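10월, 유약 노트 (Matatis 타일 건, 투명유 핀홀)

오전 9시 시작. 지난번 소성 결과가 나빠서 배합부터 다시 잡는다. 대상은 Matatis 벽타일용 투명유. 소지는 Cenik 백토 그대로 두고, 프릿은 Jaiswal 제품 그대로 둔다. 바꾸는 것은 카올린의 종류, 규석의 비율, 그리고 시유 두께뿐이다. 한 번에 다 바꾸면 원인을 못 가리므로 배치를 A부터 E까지 나눈다.

## 문제 정리

지난 소성에서 나온 결함은 두 가지다.

- 핀홀. 타일 중앙보다 모서리에서 자주 나옴. 바늘 끝 정도 크기이고, 돋보기로 보면 바닥에 소지가 드러난 것과 얇은 유리막으로 덮인 것이 섞여 있다.
- 모서리 말림(크롤링). 일부 타일에서만. 유약이 모서리에서 물러나 둥근 테두리를 만들었다.

두 결함이 같은 원인인지는 모른다. 핀홀은 소지에서 나오는 가스, 유약 점도, 냉각 방식이 다 걸려 있고, 크롤링은 건조 수축과 먼지 쪽이 먼저 의심된다. 모서리에서 둘 다 나온다는 점 때문에 하나로 묶고 싶어지는데, 일단 따로 기록한다.

Poonam Nigam의 의견은 초벌이 낮다는 쪽. 현재 초벌은 850℃이고, 유기물과 탄산염이 다 빠지지 않은 채 재벌로 넘어가면 유약이 녹기 시작한 뒤에도 가스가 올라온다는 설명이다. 나는 유약 쪽을 먼저 본다. 같은 초벌로 구운 타일에 다른 유약을 올렸을 때는 핀홀이 거의 없었다. 다만 그 유약은 훨씬 묽게 녹는 종류라 기포가 스스로 닫혔을 수 있으니 반증으로는 약하다. 이번 회차는 초벌 850℃로 고정하고, 초벌 온도 비교는 다음 회차로 미룬다.

## 시편

초벌 타일 20장. 배치당 네 장씩 배정. 같은 반죽 덩어리에서 나온 것만 골랐고, 뒷면에 산화철 붓글씨로 배치 기호와 순번을 적었다. 지난번에는 연필로 적어서 재벌 뒤에 전부 지워졌다. 같은 실수 금지.

네 장의 용도:

1. 얇은 시유, 수평 소성
2. 두꺼운 시유, 수평 소성
3. 두꺼운 시유, 수직 소성(흐름 확인)
4. 두꺼운 시유, 모서리를 사포로 둥글린 것, 수평 소성

4번은 Poonam이 넣자고 했다. 모서리가 날카로우면 표면장력으로 유약이 물러난다는 것은 책에 있는 얘기인데, 우리 타일 금형의 모서리가 그 정도로 날카로운지는 확인한 적이 없다. 금형을 고치는 비용보다 타일 네댓 장 사포질이 싸다.

시편 표면의 분진은 젖은 스펀지로 한 번 닦고 건조기에서 말렸다. 압축공기는 쓰지 않음. 지난번 압축공기 라인에서 기름이 섞여 나온 적이 있고, 필터를 교체한 뒤 점검 기록이 없다. 기름 한 점이면 크롤링 실험 전체가 무의미해진다. 닦은 뒤에는 옆면만 잡는다. 장갑은 니트릴, 분말 없는 것.

## 배합

각 배치는 건조 분말 400 g 기준. 조성은 원래 처방서 대비 변경점만 적는다. 전체 처방은 유약 장부 앞쪽에 있음.

| 배치 | 카올린 | 규석 | 비고 |
|---|---|---|---|
| A | 생 카올린 | 기준 | 대조군, 현행 처방 |
| B | 절반을 하소 카올린으로 | 기준 | 건조 수축 감소 목적 |
| C | 전량 하소 카올린 | 기준 | 침전 우려 |
| D | 생 카올린 | 낮춤 | 용융 점도 감소 목적 |
| E | 절반을 하소 카올린으로 | 낮춤 | B와 D 결합 |

하소 카올린으로 바꿀 때 강열감량 보정을 해야 한다. 생 카올린은 결정수가 빠지면서 무게가 줄고 하소품은 이미 빠져 있으므로, 같은 무게로 치환하면 알루미나와 실리카가 처방보다 많이 들어간다. 전에 쓰던 계산표에 이 보정이 빠져 있었다. 계산표를 고쳤고 옛 파일은 이름 앞에 "사용금지"를 붙여 두었다. 지난봄에 만든 배치 기록 가운데 하소품이 들어간 것은 값을 그대로 믿지 말 것.

규석을 낮추면 열팽창이 올라가고 빙렬이 생길 수 있다. D와 E는 핀홀이 없어지더라도 빙렬이 나오면 탈락이다. 벽타일이라도 욕실용이면 빙렬 틈으로 물때가 들어간다.

칭량 순서는 프릿, 규석, 카올린, 나머지 소량 원료. 소량 원료는 작은 저울로 따로 달아 합친다. 큰 저울의 영점이 문 여닫을 때 흔들려서, 칭량 중에는 환기 팬 외에는 다 껐다. 방진 마스크 착용. 규석 분진이 나오는 공정은 후드 안에서만 한다.

## 습식 혼합과 체질

물을 먼저 붓고 분말을 위에서 뿌려 가라앉힌 다음 그대로 둔다. 바로 휘저으면 카올린이 뭉친다. 충분히 젖은 뒤 믹서로 섞고 체를 두 번 통과시켰다.

체에 남은 것:

- A, D: 카올린 덩어리 소량. 붓으로 밀면 통과함.
- B, E: 거의 없음.
- C: 거친 알갱이가 남음. 밀어도 통과하지 않는다. 하소품 쪽의 소결된 입자로 보임.

다섯 배치의 체질 후 회수량을 건조 환산으로 합치면 1,945 g. 투입이 2,000 g이므로 손실 55 g. 용기 벽과 믹서 날에 묻은 것이 대부분이고, 체 위 잔류분도 포함된다. C의 손실이 가장 컸다. 체 잔류분이 특정 원료에 치우쳐 있으면 조성이 달라지는 셈이니, C의 결과는 처방값 그대로의 결과로 읽으면 안 된다. 장부의 C 칸에 별표.

비중은 다섯 배치 모두 같은 값으로 맞추었다. 점도는 같지 않다. C는 같은 비중에서 물처럼 흐르고, 젓기를 멈추면 금방 가라앉기 시작한다. 바닥에 굳는 층이 생긴다. 응집제로 황산마그네슘 포화액을 몇 방울 넣으니 나아졌으나 완전하지 않음. B와 E는 손대지 않아도 현탁이 유지된다. A와 D는 되직한 편이고, 하룻밤 지나면 더 되직해질 것으로 예상.

점도를 맞추지 않고 비중만 맞춘 것은 의도한 것이다. 현장에서는 비중계로만 관리하므로, 비중만 맞췄을 때의 두께 편차까지 배합의 성질로 본다. 이 점에 대해 Poonam은 반대했다. 두께가 변수로 섞인다는 지적이고 맞는 말이다. 그래서 시유 후 두께를 바늘로 찔러 재고, 결과표에 두께를 같이 적기로 했다.

## 시유

담금 시유. 얇은 것은 한 번, 두꺼운 것은 한 번 담근 뒤 표면 광이 사라질 때 다시 한 번. 집게 자국이 남는 위치는 전부 뒷면 쪽으로 돌렸다. 뒷면에 묻은 유약은 스펀지로 닦음.

관찰:

A의 두꺼운 시편에서 건조 중에 실금이 생겼다. 모서리에서 시작해 안쪽으로 짧게 뻗는다. 손가락으로 문질러 메울 수 있지만 메우지 않고 그대로 소성한다. D도 같은 양상이고 정도는 약간 약하다. B와 E에는 실금이 안 보인다. C는 실금이 없는 대신 막이 푸석해서 손톱이 스치면 분말이 떨어진다. C의 2번 시편은 옮기다가 모서리가 한 군데 벗겨졌고, 붓으로 보수한 뒤 위치를 기록했다. 벗겨진 자리에 나오는 결함은 판정에서 제외.

두 번째로 담글 때 기포가 올라오는 것도 적어 둔다. 초벌 기공에 있던 공기가 먼저 마른 막을 뚫고 나오면서 바늘구멍 같은 자국을 남긴다. 모든 배치에서 보이지만 되직한 A와 D에서 자국이 닫히지 않고 남았다. B와 E는 마르기 전에 메워졌다. 소성 후 핀홀 위치와 이 자국의 위치가 겹치는지 보려고 A의 2번 시편은 자국 위치를 투명 필름에 옮겨 그려 두었다. 필름은 장부 뒤표지 주머니에 있음.

시유한 타일은 작업대에서 바로 치우고 덮개 있는 선반에서 말린다. 작업대 위 먼지가 막에 앉으면 크롤링 판정이 흐려진다. 스펀지 물은 배치가 바뀔 때마다 교체.
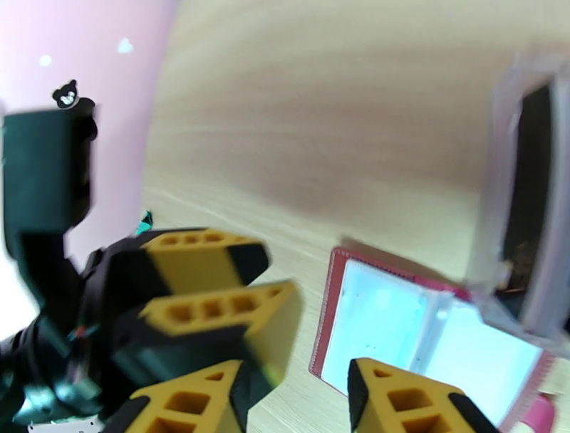
## 소성

가마는 Brernenik 전기 가마, 작은 쪽. 선반 두 단을 쓰고 각 배치가 위아래 단에 고르게 가도록 섞어서 넣었다. 배치별로 한 단에 몰아넣으면 가마 상하 온도차가 배합 차이로 읽힌다. 수직 시편은 받침을 세워서 따로 모았고, 흘러내릴 경우를 대비해 아래에 알루미나 가루를 깔았다.

승온은 저온 구간을 느리게 잡고 중간 구간은 평소대로 갔다. 최고 온도 유지 시간도 현행 그대로. 냉각은 자연 냉각. 유지 시간을 늘리거나 최고점에서 조금 내려서 한 번 더 머무르는 방식이 핀홀에 듣는다는 것은 알지만, 소성 곡선은 이번 변수가 아니다. 다른 제품과 가마를 나눠 쓰고 있어 곡선을 바꾸면 그쪽 일정까지 건드린다.

콘은 위아래 단에 하나씩. 아랫단 콘이 윗단보다 조금 덜 누웠다. 지난 소성 때와 같은 방향, 비슷한 정도. 아랫단 쪽 열선 하나가 늙은 것 같다. 저항 측정은 가마가 완전히 식은 뒤에 하기로 하고 점검표에 올렸다.

문은 충분히 식은 뒤 열었다. 성급하게 열어서 빙렬을 만들어 놓고 배합 탓으로 적은 전례가 있으므로.

## 결과

판정은 육안, 사선 조명, 돋보기 순서. Poonam과 내가 따로 매긴 뒤 맞춰 보았고, 어긋난 것은 D의 1번뿐이다. 나는 핀홀로 보고 Poonam은 이물 자국으로 보았다. 돋보기로 다시 보니 구멍 안에 어두운 알갱이가 있어 이물로 정리.

| 배치 | 핀홀 | 모서리 말림 | 빙렬 | 두께(두꺼운 쪽) |
|---|---|---|---|---|
| A | 많음 | 있음 | 없음 | 두꺼움 |
| B | 적음 | 없음 | 없음 | 중간 |
| C | 적음 | 없음 | 없음 | 얇음 |
| D | 중간 | 약하게 있음 | 있음 | 두꺼움 |
| E | 거의 없음 | 없음 | 있음 | 중간 |

두께 숫자는 장부 표에 적었고 여기에는 상대 등급만 옮긴다.

세부 메모:

- A-2의 핀홀과 필름에 그린 자국을 겹쳐 보았다. 대부분 겹친다. 겹치지 않는 것은 모서리 쪽에 모여 있다. 즉 평면부 핀홀의 상당수는 시유 단계의 공기 자국에서 온 것이고, 모서리 쪽은 다른 원인이 더 있다.
- A-4(모서리 둥글림)는 말림이 A-2보다 덜하지만 없어지지는 않았다. 건조 실금이 있던 자리에서 말렸다. 모서리 형상은 악화 요인이지 출발점은 아닌 것으로 본다.
- B는 얇은 시편에서 표면이 약간 건조하다. 광택이 떨어진다고 할 정도는 아님.
- C는 표에서 보면 B와 비슷하지만 얇게 올라갔으므로 같은 조건 비교가 아니다. 작업성도 나쁘다. 현장에 줄 수 없음.
- D의 빙렬은 꺼낸 직후에는 안 보였고 오후에 다시 보니 잉크가 먹는다. 윗단 시편에서 간격이 더 촘촘하다.
- E는 표면만 보면 제일 좋다. 빙렬 때문에 탈락. 아깝지만 예정한 기준대로 간다.
- 수직 시편은 D와 E에서 하단에 두꺼운 줄이 생겼다. 받침까지 내려온 것은 없다. 알루미나 가루 깨끗함.

## 해석

생 카올린 양이 많아 건조 수축이 크고, 되직해서 공기 자국이 안 닫힌다. 지금 자료로는 여기까지가 무리 없는 설명이다. 하소품으로 절반을 돌린 B에서 실금과 말림이 같이 사라진 점이 근거. 규석을 낮추는 쪽은 핀홀에 효과가 있으나 열팽창 여유가 없어서 쓸 수 없다. 프릿을 팽창이 낮은 것으로 일부 돌리면 E를 살릴 수 있을지도 모르겠다. Jaiswal 목록에 붕산이 높은 프릿이 있는데 재고가 없다. 소량 견본을 요청함.

B에 남은 핀홀은 어디서 오는지 아직 모른다. 두 가지가 남는다. 하나는 Poonam이 말한 초벌 문제, 다른 하나는 두 번 담그는 작업 방식 자체다. 비중을 조금 올려 한 번만 담그면 두 번째 공기 자국은 없어지는데, 그러면 두께 조절이 담금 시간에만 걸린다. 손이 다른 사람이 하면 편차가 커질 것이다.

물에 담근 초벌 타일의 흡수율도 재 두었다. 같은 반죽인데도 타일 사이 편차가 생각보다 크다. 가마 안쪽과 문 쪽의 차이일 수 있다. 초벌 때 자리 기록을 안 해서 확인 불가. 다음 초벌부터 뒷면에 자리도 적는다.

## 다음 회차

- [ ] B 배합으로 고정하고 초벌 온도 비교. 850℃와 그보다 높은 조건 하나. 높은 쪽에서 흡수율이 너무 떨어지면 시유가 안 되므로 흡수율부터 측정.
- [ ] B를 한 번 담금과 두 번 담금으로 나눔. 분말 400 g이면 충분.
- [ ] 하룻밤 묵힌 B의 점도 재측정. 하루 뒤에 달라지면 비중 관리만으로는 부족.
- [ ] Brernenik 아랫단 열선 저항 측정
- [ ] 압축공기 필터 점검 기록 확인. 없으면 새로 점검.
- [ ] 하소 카올린 봉투에 로트 표시. 지금 열려 있는 봉투는 로트가 안 적혀 있음.
- [ ] B, C 시편 오토클레이브 빙렬 시험. 장비 예약은 Poonam.

## 추가 메모

저녁에 시편 전부 다시 확인. A, B, C에서 빙렬 없음. D는 간격이 더 좁아졌고 E는 그대로. 지연 빙렬을 보려면 더 두어야 하므로 20장 모두 버리지 말고 창가 쪽 서랍에 보관. 서랍 앞면에 "Matatis 투명유, A–E"라고 붙였다.

남은 유약은 A와 B만 뚜껑 있는 통에 보관하고 C, D, E는 한 통에 모아 침전시킨다. 상등수는 버리고 침전물은 폐유약 통으로. 싱크에 붓지 말 것. 트랩이 지난달에 막혔고 꺼낸 것이 거의 다 유약이었다.

B 통의 물 증발분은 무게로 보정할 예정. 뚜껑 포함 무게를 통 옆면에 적어 두었음.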